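Does oiling a chopping board make any difference? Project report, group 5

Background

We picked this because the shared kitchens in Flarkano Halls have boards that are all split and grey, and people keep arguing over whether oil does anything or is just for looks. The Guvow leaflet that came with ours says oil every month. The Grecu website says twice a year is plenty. Neither says why.

Wood takes in water through the end grain much faster than through the face. It swells, then shrinks as it dries, and if one side dries quicker the board cups. That is the bit we wanted to measure. Oil is meant to slow the water down. We didn't look at germs, no lab access and also not enough time.

What we used

Maple boards, all bought from the same shop so hopefully the same batch. Food grade mineral oil (Jement, the cheap one). Kitchen scales, steel ruler, feeler gauges borrowed from the metal workshop. Washing up bowl. Tap water, left to stand so it was room temperature.

Method

Weighed every board dry. The heaviest was 1,668 g, the lightest 1,318 g, which was a bigger gap than we expected and is probaly down to thickness. Half were oiled, two coats with a night between, wiped off after. Half left bare. Then each one was stood on its long edge in shallow water for 10 minutes, patted with a tea towel, weighed again. Left flat on a rack and checked for cupping the next morning with the ruler laid across.

Repeated this for 5 rounds. Did not re-oil in between. Should have had one set that was re-oiled, see below.
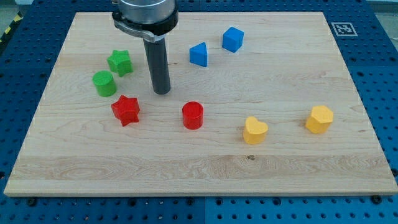 Fig. 1. Maple board. Small knot in the darker grain.

Knots were a worry. The grain swirls round them and the wood there can be denser, so it may not move the same as the rest. We wrote down which boards had one and kept them in both sets so it wouldn't all land on one side.

Results

Bare boards took on more water in every round. The gap was biggest at the start and got smaller, so by the last round the oiled ones were not far off the bare ones. Suggests the oil washes out or wears off. Can't say which.

Cupping was less clear. Two bare boards rocked when pressed at a corner, none of the oiled ones did. But the feeler gauge readings were all over the place and three of us got different numbers for the same board, so we left them out of the table.

Knots made no differance that we could see.

Problems

Scales only read to the nearest gram. The window got left open one night and the room was freezing. Rack was not level until round two. Patting dry is not the same every time, depends who does it. One tea towel was already damp.

What we would change

Re-oil one set between rounds. Seal the ends on some with wax and compare. Use a dial gauge for the cupping. Run it for a whole term, as the halls boards get washed every day and ours had a pretty easy life.

Table of weights is in appendix A, appendix B is the shopping receipts.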